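Sinks, stains and a very patient arm

Xiaoyan Bai is still grinning when we sit down after the open day at Surkomcombe, where 93 visitors came to watch a robot tackle a bathroom basin. "People expect somersaults," she says. "I love that they stayed for the cleaning!"

She leads the Zakgate project, and its test basin gets marked with dark liquid, one patch on each side of the drain.

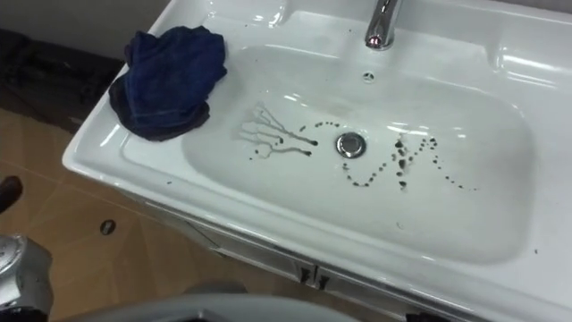

Dark marks on either side of the drain, with the cloth on the ledge.

"The branching one is my favourite," she says. "It looks like a little tree, and thin streaks are a lovely problem."

Why a basin at all? Bai laughs and says a table is flat and kind, but a bowl curves away from you wherever you push.

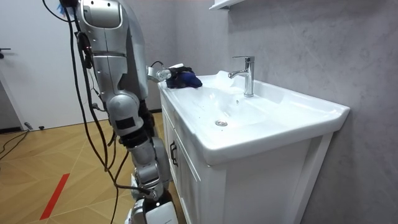 She grew up in Grirnham, where her aunt cleaned guest houses, and she talks about that work with real respect. "My aunt could do a sink without looking. We've spent nearly 5 months learning how much her wrist knew."

Picking up the cloth matters too, she says, and children at the front asked the best questions about it.

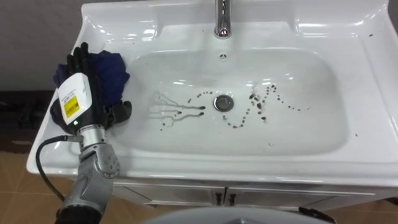

The robot's hand on the cloth, beside the bowl.

"One girl wanted to know if it gets bored. I told her I'd ask!"

What she watches for herself is the pressing, keeping the cloth against a slope and holding on to it. 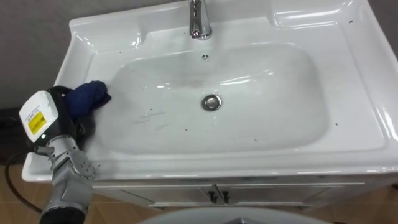 "I could watch that all afternoon," she says. The next open day is in April, and she's hoping for a bath.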